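Home | News | Products | Events | Contact

Last updated: April

Grultard hand-held gripper kit now open for orders

Garngate has begun taking orders for the Grultard, a hand-held gripper for recording everyday picking and placing tasks. The user holds the tool and does the job by hand, and the recording is used later to train a robot arm.

The Grultard has two curved black fingers, each ending in a textured pad with a fine dotted grip. Nesma Salem, who leads the product team, said the pads were changed after early users asked for a better hold on small, round items such as fruit. 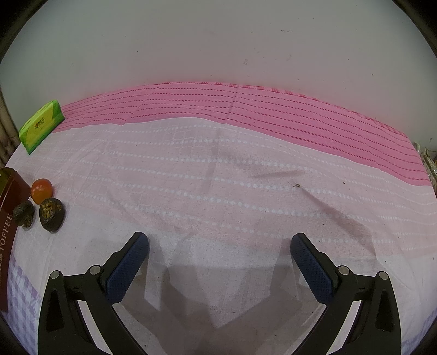
Each kit comes with 3 sets of spare pads and a 12-month warranty. Pads are held to be the part that wears fastest, and Garngate rates a set at 3000 grips. They can be changed at home with a small screwdriver.

Fitriani Entili and Kartini Nugroho tried the kit at Borkora for three weeks. They liked the weight but found the printed guide thin on setting up the recording software. A longer guide is being written and will be sent to everyone who has already ordered.

Orders and questions about delivery should go to Juwita Mangundap at the Garngate sales desk.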